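4. Teaching a Task by Hand

Read this section before you touch the arm. Then read step 3 again, the one everybody skips.

Before you start

Clear the table. The Wilesa controller records everything the arm does between Start and Stop, including the detour you took around your coffee mug, and it will repeat that detour faithfully long after the mug has gone home.

Recording a demonstration

1. Turn the mode key to TEACH. The pendant beeps twice.

2. Choose New Task and type a name. "Test" is taken. So is "Test2".

3. Support the arm with one hand before pressing Release. It will hold its own weight if the payload has been entered correctly, and will sag gently toward the table if it hasn't.

4. Press Start and guide the tool through the task at the speed of a patient person. The recorder stores up to 1000 points per task. Hesitation uses them up as quickly as progress does.

5. Pause for two seconds wherever the tool must grip or let go.

6. Press Stop, then take your hands away. In that order.

Note: One demonstration will play back. Some 10 are needed before the Kasirlow learning option has anything useful to say about a task. Vary the starting position a little each time.

CAUTION: Never guide the arm by the camera or by its cable. Both make excellent handles, once.

Hand position and low moves

Low approaches are where most demonstrations go wrong, so hold the arm behind the wrist and let the tool lead.
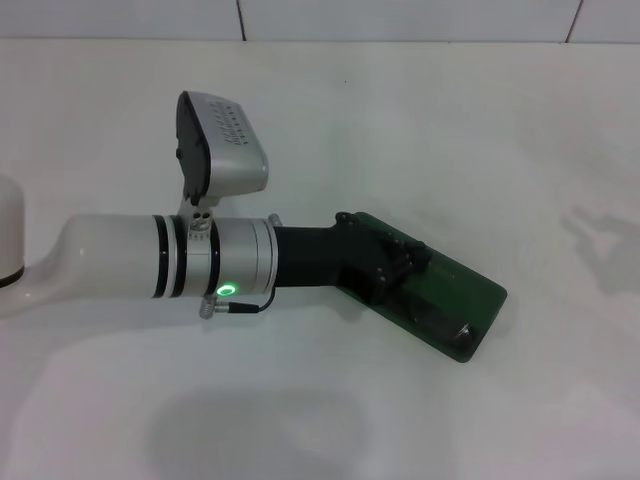 Come down slowly over the last stretch and keep your eyes on the tip, wherever the pendant may be beeping. With the tool angled down and its tip just above the table, as it is with the green plate, a small push at the wrist is plenty. Check the black cable under the wrist as well — if it pulls tight at any point, stop and start the demonstration over.

Teaching by remote control

1. Connect the Cerport hand controller and wait for the steady tone.

2. Set the scale to Fine. Coarse is for crossing the room.

3. Hold the grip switch to move. Let go to stop — the arm stays where it is until you squeeze again.

Saved tasks appear under Library, newest first. To delete one, see section 5.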